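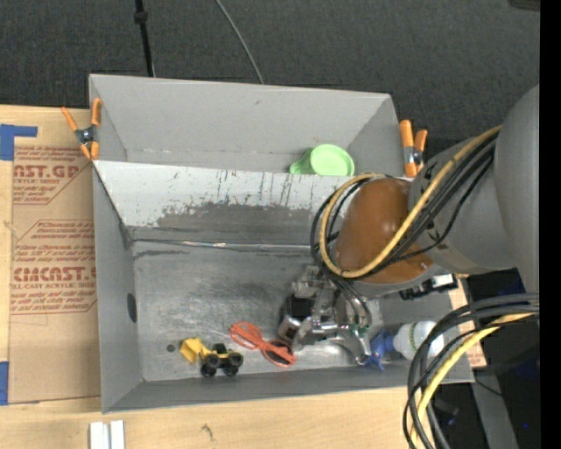 Tesville repair night is back, and it's bigger than ever

The Monday repair night in Tesville opened its doors again this week after a long summer break, and what a turnout! By 6:30 the line at the Brunton Street hall had reached the parking lot, with people hugging toasters, floor lamps, a rocking chair and at least one accordion.

Repair night started in 2014 with a couple of folding tables and a borrowed soldering iron. The idea hasn't changed much. You bring in something that's broken, you sit down with a person who knows a bit about that kind of thing, and you work on it together. There's no charge, although there is a coffee can by the door for anyone who wants to chip in for glue and screws.

This time 110 items came through, the most the group has ever logged in one evening, and 55 of them were working again by closing. A lot of the rest went home with a note saying which part to order, so expect to see those same faces next month.

Maxine Ruddock has been running the sewing corner for most of that stretch, and she was beaming all night. "I had a boy in here with his grandfather's fishing vest, and he did every stitch himself," she said. "He was so proud he wore it home. It came down to his knees!"

The lamp table was the busiest, as usual. Lamps are a great first repair (it's nearly always the switch or the plug), and several people who came in swearing they were hopeless with tools ended up helping the next person in line. Over by the stage, the bike stand did a steady trade in brake cables and flat tires, and the accordion, after a good deal of wheezing, gave the room half of a polka.

There's more coming, too. The group is adding a knife and garden tool sharpening table in October, and neighbors over in Cliston are hoping to start a night of their own before the holidays. Some 12 people from Cliston drove in on Monday to see how it's all done, and most of them had a screwdriver in hand before the hour was out.

Sign-up is now through Hiveo, where you can say what you're bringing so the right person is there to look at it. Walk-ins are still welcome, but get there early if you have something big. Microwaves and anything that runs on gas can't be accepted. Batteries should come out before you leave home, and if you still have the manual, or a screw that fell off somewhere along the way, put it in a bag and bring that along.

The next repair night is the first Monday in October, from 6 to 9 p.m., at the Brunton Street hall. Parking is free behind the building, and the side door has a ramp.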